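Power strip with a switch per outlet, does it save anything?
Posted in Home Energy by Oda Sjögren

My August electric bill was 16 dollars higher than July. Most of what I own stays plugged in all day: TV, printer, a lamp, two chargers. Is it worth using a strip with separate switches, or should I just pull plugs at night?

Uldis Kairys
Separate switches are easier to live with. I leave the router on and turn the printer and TV off at bedtime. Expect a small saving, maybe 2 dollars a month. If the bill jumped by 16 I would look at the AC or an old fridge first. Mine needed a new door seal.

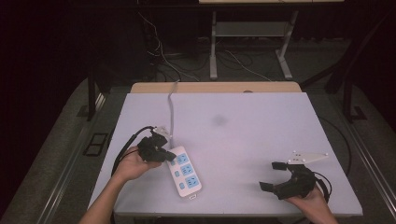
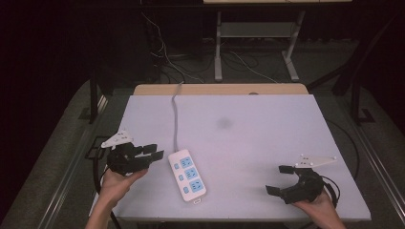
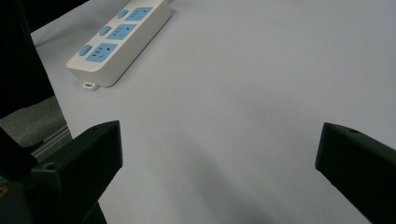
White power strip on the table.

Do not put a space heater on one. Those go straight into the wall.

Petronella Buthelezi
just unplug stuff, its free

Margarida Bragança
Ask your library if they lend plug-in meters. Ours does, for 15 days. I checked everything in the living room and the old cable box was the worst by far, even when it was off. The chargers hardly showed up. Also check if your rate changed in August, because mine did.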